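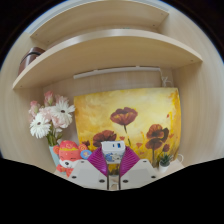
Tarık says I should stop calling it an open day when I write about it, because an open day has balloons and a parking map, and what we went to was a few people in socks being allowed to try the grippers. Well, I'm calling it an open day anyway, it's my diary.

May 17, 2024

Up early for once and on the bus before I'd finished my coffee (it's still in the thermos, I must remember to rinse that out). I had been looking forward to the Sturnum visit ever since Tarık Kırmızıgül put my name down for it, and I changed my shirt twice, as if the robots would care.

They were so kind to us! A woman with a very soft voice gave us tea and told us how the whole thing fits together. People pick things up and put them down with a gripper held in the hand, in ordinary corners with ordinary things in them, and the recordings are what the robot arm learns from later on. The project is called Vivia, and I kept hearing it as "Olivia" and wondering when she would come in. They want 1000 recordings for each kind of task, and the one for tidying a desk had reached 551, so they're past the middle and everyone seemed cheerful about it.

Then we each got a turn, 10 minutes by the kitchen timer. I had imagined something heavy and clanking, and really it's closer to holding a big pair of salad tongs with opinions. You squeeze and the two fingers come together, and the ridged pink pads give a little when they meet something. I was far too quick at first. Slower, said the soft-voiced woman, slower than you think, and don't change your mind halfway.

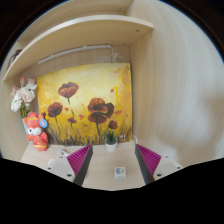 After that I got better, or at least calmer. It's a strange feeling to reach for something and know that every little wobble of your wrist is going into the lesson. I thought of Mother teaching me to crack eggs, and how I still do it with the same silly flick she had. Will there be an arm somewhere that hesitates the way I do? I asked, and she laughed and said one person's habits get lost among all the others, which I found a bit sad and also a relief.

I loved the painting in the nook, by the way, all those dark red poppies on yellow. I'd have it over my own desk tomorrow. I forgot to ask who painted it and thought about it all the way home.

Soup at Işık afterward, lentil for me, and Tarık had the last of the stuffed peppers and didn't offer. He wants to go to the Sirnero demonstration later in May, where the arm does the work by itself. I said yes before he'd finished asking. Need to find out about the bus, and call my sister back.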